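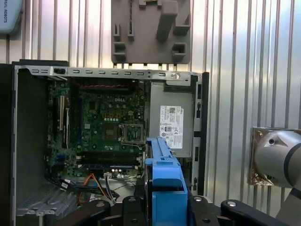

One reader in Kostberg writes that her nine-year-old office PC was declared dead by the Clundemus service desk, and that they quoted her $175 before anyone had opened it. She paid. I wouldn't have.

The repair chains love a flat diagnosis fee, and Brimus now charges one too – $46, refundable if you buy a new machine from them. Guess how that visit tends to end. I called 12 shops in January and asked what the fee covers. Most said "a full check." Only the Zapata place on the ring road would tell me which tests they run, and it took them 20 minutes to find the list.

Ask for that list in writing. If they stall, take the computer home.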